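Search this site Search Go

Sweep Week: the floor, again

February, by Orestis Kalogeropoulos

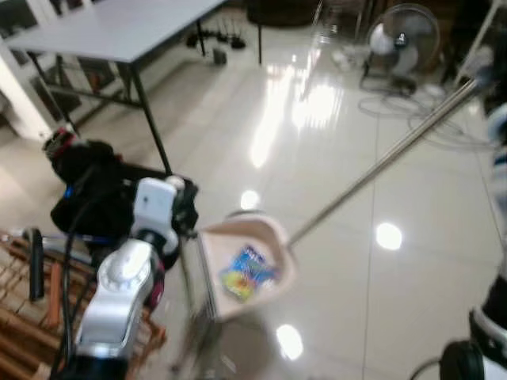
OK so the floor. Quick one, I'm writing this before the Thursday delivery gets here.

White tile shows everything. Coffee drips, grit off people's shoes, and wrappers most of all. Snack wrappers under tables, wrappers behind the shelves, one inside the printer tray (how??). The bins have not moved. Same spot as always, by the side door and next to the sink.

New this month: long-handled dustpans. Ordered 4 from Tzavaras, came to 225 all in with the brooms. Two live in the supply closet, one by the kitchen, one at the far end near the loading door. No more bending, my back says thank you. Please hang them back up when your done, handle up, pan empty. A full pan left standing in a corner is just a smaller bin with no bag in it.

How to use it, for the couple of people who asked:

Sweep toward the pan, short strokes. Flat packets skid on tile, so put the lip of the pan right up against them and nudge. Tip the scoop back before you lift or it all slides out again. Then walk it to the bin. The actual bin.

Grout lines are a separate job. Stiff brush, warm water, a bit of the Brurkadeo cleaner, rinse twice. Do not use the Prakuvach stuff on the tile, it leaves a film and then the whole place is a skating rink. We have 26 bottles of it left over from the old carpet days, so if anybody has carpet at home come and get some.

Tables: wipe the tops, sure, but look underneath too. Crumbs collect round the legs and the mop just pushes them about. Anything sitting on the floor gets picked up first and swept under, then put back where it was. Crates included.

Sweeping times stay the same, end of morning and again before lock-up. Sign-up sheet is on the closet door, the afternoon slots are are still mostly blank. Two people per slot is plenty.

Missing broom head, blue bristles, if you have it please bring it back. Questions to me, I'm in till 4.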